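Home Talks Guides Room by Room Contact

Filed under: Home Comfort / Cooling & Airflow

Keeping a house cool with less air conditioning
Speaker notes – Tania Pathirana
Home Comfort Evening, Kornevell Library

Last updated: 28 November 2023

OPENING (keep short)

Thank Dilruba Wijesinghe for setting up the evening. Say where the restrooms are. Questions at the end, but people can stop me if a word doesn't make sense.

Start with the house. Ours is 1,377 square feet, one floor, with a low attic and big windows on the west side. In July the back bedrooms used to be too warm to sleep in until well after midnight. We had central air and it ran all evening. The plan was to find out why those rooms stayed hot before paying for a bigger unit.

Ask for a show of hands: who has one room that never cools down? Wait for it. Most people will have one.

WHERE THE HEAT COMES FROM

Sun through glass is the big one on our house. West windows get the low afternoon sun, and curtains on the inside only help so much. Once the sun is through the glass, most of that heat is already in the room. Shade on the outside works better – an awning, a tree, an exterior screen, even a roll-down blind on the porch.

Second is the attic. A dark roof heats up all day and the ceiling below stays warm into the night. Insulation slows that down. So does sealing the gaps around light fixtures and the attic hatch. Our hatch had no weatherstripping at all.

Third is what we do indoors. Oven, dryer, dishwasher, long hot showers. Move the oven and dryer to the morning if you can. Run the bath fan during the shower and for a while after.
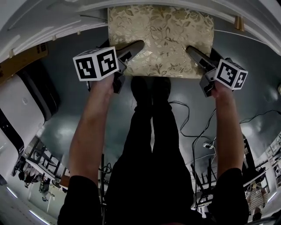 Soft furnishings come up every time I give this talk. Thick rugs and heavy covers don't heat a room, but they make it feel warmer when you sit or lie on them. Light cotton on the bed is a cheap change. Lined curtains in a pale color are worth having on the west side, closed by noon.

CEILING FANS

A fan cools people. It doesn't cool the room. Say this twice. If the room is empty, turn the fan off.

In summer most fans should turn counterclockwise as you look up at them, so the air comes down on you. There is usually a small switch on the motor housing, or a button on the remote. Stop the blades before you touch the switch.

With the fan on, most people can set the thermostat a few degrees higher and feel the same. Try it two degrees at a time.

Blades need to clear the floor by at least seven feet. On a low ceiling use a flush-mount fan. Dust the top of the blades, with an old pillowcase slid over each one so the dust stays inside it.

If someone asks about wobble: tighten the screws first, then check that the blades all hang at the same height, then use a balancing kit.

WINDOW FANS AND NIGHT AIR

Works when the outside air drops below the inside air, so check both before opening up. A cheap thermometer on a shaded wall is enough.

Put one fan blowing out on the warm side of the house. Open a window on the cool side. Close the windows in between, or the fan pulls air from the nearest opening and does nothing for the rooms further off. Leave inside doors open along the path.

In the morning, close everything before the outside warms up. We shut ours at breakfast.

Doesn't work well on humid nights. It may feel cooler, but you are bringing in damp air that the air conditioner has to dry out the next day. Also skip it on smoky days.

VENTS, RETURNS AND STORAGE

Walk around and look at every supply vent and every return. Ask what is in front of it. Sofas, beds, laundry, boxes from the last move. We have 16 supply vents, and two of them were blocked. One was under a bed and the other was behind a bookcase, in the very room we complained about.

Don't close vents in rooms you don't use. It seems like it should help, but it raises the pressure in the ducts and can push air out through the leaks.

Change the filter. Write the date on the edge with a marker.

Keep anything heat-sensitive – candles, medicine, batteries – in a low cabinet on an inside wall and away from the stove or water heater. 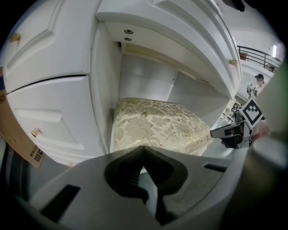
WHAT WE SPENT

Go quickly. Weatherstripping for the hatch and caulk for the fixtures came to under $100. The porch blind was from Stenard and cost more than that. The Grirnis fan in the back bedroom replaced an old one that hummed. Dimitriou did the attic insulation in one day and took the old batts away.

We kept the same air conditioner. It still runs on the worst afternoons, but it now shuts off in the evening and the back bedrooms are fine by bedtime.

QUESTIONS (if it is quiet, ask these myself)

Portable units: two-hose models are better than one-hose. A one-hose unit blows room air outside, and warm air leaks in to replace it.

Renters: exterior shade may need permission. Fans, filters and pale curtains generally don't.

Handouts are on the table by the door. Dilruba has the sign-up sheet for the attic walk-through.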